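Hi Farzana, and hello to everybody else on the list,

Thank you so much for writing back, and sorry it took me a few evenings to get to you. On 9/17/23 Farzana Usmani wrote:

> Samina, I'm glad Ullo is moving again! My worry is
> the fingers. When I tried small parts on our arm at the
> Plovness shop, anything thin and flat would swing
> around as soon as it left the table. Do you grip by the
> edges or use a suction cup? And how do you teach it
> around the case without scraping everything?

By the edges, and I'm happy to go on about it (you did ask!). 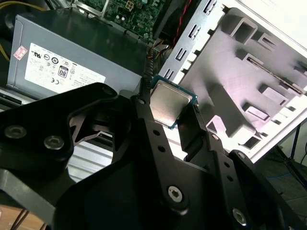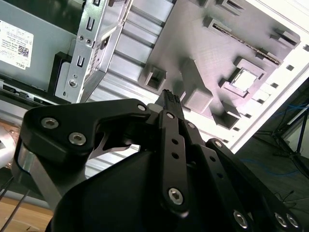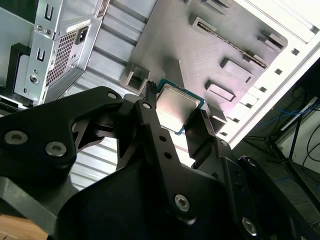

I gave up on suction back in June, mostly on account of the hose, which got into everything and drove my family up the wall. Since then I've printed 22 pairs of fingertips, and I'm still fussing over the shape. Your swinging problem is one I know well. Look at how the processor sits tilted between the fingers in the first and last pictures; with a part that thin I'd like it a good deal flatter, and I think a slightly wider tip would help more than squeezing harder. I run the grip at 26 percent and would rather not go up, though I'm open to being talked out of that.

As for the case, I go slowly and by hand. I lead the arm to a spot well clear of the metal, save it, then creep in from there and save again. It's dull work, but a cup of tea helps, and I get five or six good points in an evening.

If anyone has a softer pad material they like, please do tell me. I'd be glad to mail Farzana a pair of my tips to try, too.

Warmly,
Samina Minhas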